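The Case for Teaching Small Work by Hand
Opinion
By Aurelia Gisler
21 Mar 2025

Public discussion of robot training tends to dwell on warehouses and kitchens. The Rener program has spent the winter on something humbler, namely the sorting of jewelry and jewelry parts, and its experience supports a position that funding bodies should take seriously. Where a task depends on touch and fine placement, the person who knows the task should hold the gripper.

The prevailing alternative is remote control. An operator sits at a console, watches a screen and drives an arm some distance away. The method has real merits. It records motions the arm is known to be capable of, and it keeps people clear of machinery. It also asks a skilled worker to learn a second skill before the first can be shown. In December, operators at the program's Kiletti site logged 400 demonstrations by remote control. In the same month, contributors working in their own homes with hand-held grippers logged 1,890.

Volume alone would settle nothing. Reet Mockus, who reviews the recordings, rejected 822 of the hand-held demonstrations, most of them for hurried closing of the jaws. That is a serious rate of loss, and advocates of hand-held collection have been too quick to pass over it. Even so, the number accepted remained well above the remote total, and the accepted set covered a far wider range of rooms, tables and cloths.
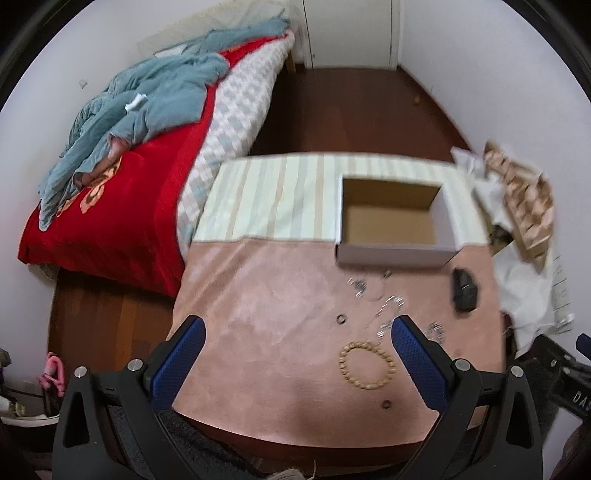 A bead bracelet between the open jaws of a hand-held gripper, with metal findings and chains on the pink cloth.

Variety of this kind has practical value. A policy trained only at a laboratory bench learns the bench. Beds, boxes, crumpled paper and patterned fabric are the ordinary surroundings of domestic work, and a robot intended for homes must learn to act among them.

Two objections deserve an answer. Itsuki Hirano has argued that a human wrist makes movements no current arm can follow. The point is correct, and recordings should be checked against the limits of the arm before they are used for training. Merike Ozoliņš has raised the matter of privacy in contributors' homes. Written consent and a right of withdrawal should be conditions of any grant.

Remote control should keep its place in heavy or hazardous work. For beads, rings and clasps, the institutions that pay for this research should fund hand-held demonstration first, and should fund its review with equal care.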